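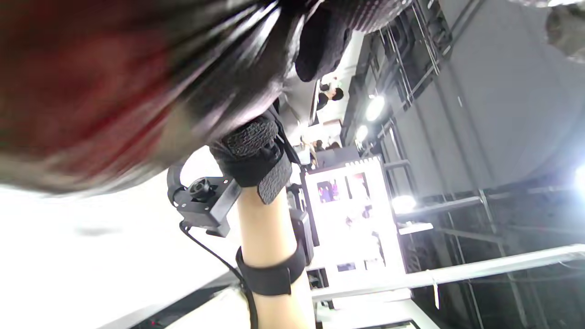
Print this page | E-mail this page
2 comments | 5 shares

Section 3. Glove and Wrist Bracket Set-Up

Applies to the Cerkis glove kit, Clestside Robotics Club. Maintained by Lâm Đặng. Revised September 11, 2023.

3.1 Fitting the kit

1. Put on the black glove. Pull it down until the lower pad sits near the wrist.
2. Set the bracket against the side of the wrist and hand-tighten the knob.
3. Run the cable under the bracket and along the forearm. Leave a loop at the wrist.
4. Close the forearm strap over bare skin. Sleeves stay above the strap.

CAUTION: Do not use pliers on the knob. The thread strips easily.

NOTE: If the bracket turns when the hand is raised, repeat step 2.

3.2 Bin task

1. Place the gray bin on the white tabletop with the printed face toward the operator.
2. Start a new log in Fasora. Enter the task name and operator initials.
3. Grip the rim from above with the fingers over the front face.

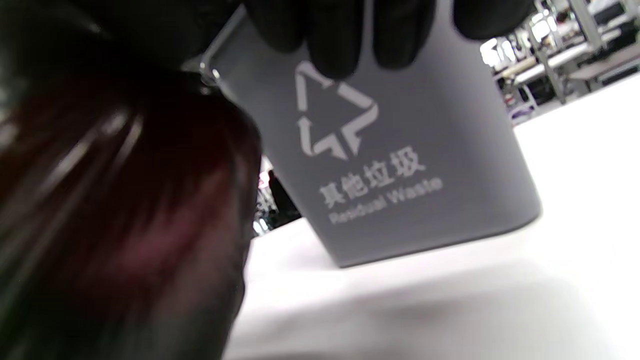
Fig. 3-2. Gloved hand on the rim of the "Residual Waste" bin.

4. Lift, move and set down the bin in one motion. Keep the wrist straight.
5. Stop the log before letting go of the cable loop.

NOTE: Logs shorter than 332 samples are rejected. The upper limit is 3,000. The May practice set averaged 2,191 and may be used for comparison.

CAUTION: Keep the cable clear of the rim when the arm is tilted.

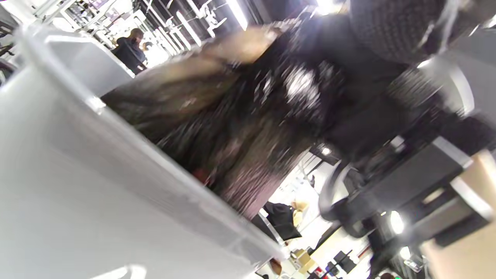 3.3 Removing the kit

1. Open the strap first, then loosen the knob.
2. Coil the cable by hand. Do not wrap it around the bracket.
3. Return the kit to the Âu cabinet and sign the sheet.

E-mail this page | Print this page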